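Ticket: Grasp planner returns zero candidates on irregular meshes in sim
Component: Lusitz planner, Orkex sim bridge
Status: Resolved, follow-up open
Reporter: Armindo Figueiredo
Assigned: Margarida Leitão

Armindo, opening post

Hi all! I've been chewing on this one since lunch and I'm out of ideas, so it's ticket time. I updated the Lusitz planner this morning and now it won't give me a single grasp on the purple rock. The arm goes to pre-grasp like it always did, fingers open, lined up nicely over the rock, and then the log says:

grasp_sampler: 2036 sampled, 0 kept
planner: no candidate, holding pre-grasp

And then it sits there forever. No timeout, no error code, nothing in the Zervas log viewer except that same line over and over. Phone and mortar are in the same scene and I haven't changed a thing about them.

What I tried so far:
- Restarted the sim and the bridge, in both orders. Same.
- Wiped the collision cache. Same.
- Moved the rock away from the phone in case the clearance check was being picky. Same, so I put it back.
- Rolled the bridge back one version and left the planner alone. Same!

Rolling back the planner itself is kind of a pain for me, the new message format is already baked into my task scripts, so I'd love to avoid that if I can.

Render from the sim, with the arm holding at pre-grasp: 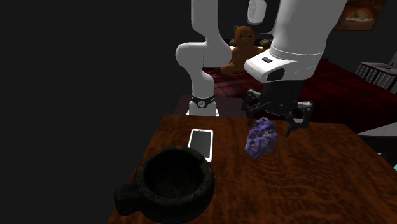
Purple rock, table scene with the bedroom background, planner holding after 0 kept.

One more thing that might help. If I swap the rock for a plain box about the same size, same pose, I get plenty of candidates and the plan goes through. So I don't think it's reachability, and I don't think it's the gripper model either. My money is on the mesh, but it's the same mesh file I've had since March and it used to be fine.

Margarida, first reply

Thanks for the box test, that saved me a bunch of questions. Can you turn on the rejection reasons? Set sampler.explain to true in the planner config and run it again. You'll get a breakdown by filter. Also please paste whatever you have for normal_tolerance, even if you never touched it.

Armindo

Ooh, I didn't know about explain. Here you go:

rejected: collision 31
rejected: width 1
rejected: antipodal 2004
kept: 0

normal_tolerance isn't in my config at all, so I guess I'm on the default?

Margarida

Yep, and the default changed. The old planner smoothed the surface normals before the antipodal check and the new one uses them raw. On a box you'd never notice. On a bumpy surface like your rock, the normals point all over the place and hardly any pair of contacts lines up. Two ways to go:

1. Set normals.smooth to true with a radius of 4 (that's in millimeters).
2. Decimate the mesh down to 2,000 faces or so and keep the raw normals.

Try the first one before you mess with the mesh.

Armindo

Okay, smoothing on, radius 4, and we have grasps! 187 kept on the first run. The arm closed on the rock and lifted it without dropping it. I ran it again with a new seed and got a similar number, and that one lifted too.

I was curious so I tried radius 2 as well — 9 kept, and the top one was a goofy pinch way out on a corner that slipped as soon as the arm moved up. So I'm sticking with 4. I haven't tried the decimated mesh. I kind of like my bumpy rock the way it is.

Can we do something about the silence, though? I lost most of an afternoon to a planner that was basically just standing around. If it throws out every single sample, I'd want a warning at least, maybe with the biggest rejection reason in it. And a timeout on the hold would be great — the Futby task runner waits on it too, so an overnight batch would hang on the first bad object and I'd come in to nothing.

Margarida

Agreed on both. I split it out as a follow-up: warning on zero kept with the top reason, plus a configurable hold timeout that returns a real failure to the task runner. I'm also adding the normals change to the release notes, it should have been there already. Closing this one as resolved by config. Reopen if the rock acts up again.

Armindo

Thanks so much! Adding the smoothing setting to our shared config now. I'll do the mortar next, and if the rim gives me trouble I'll post the explain output right away this time.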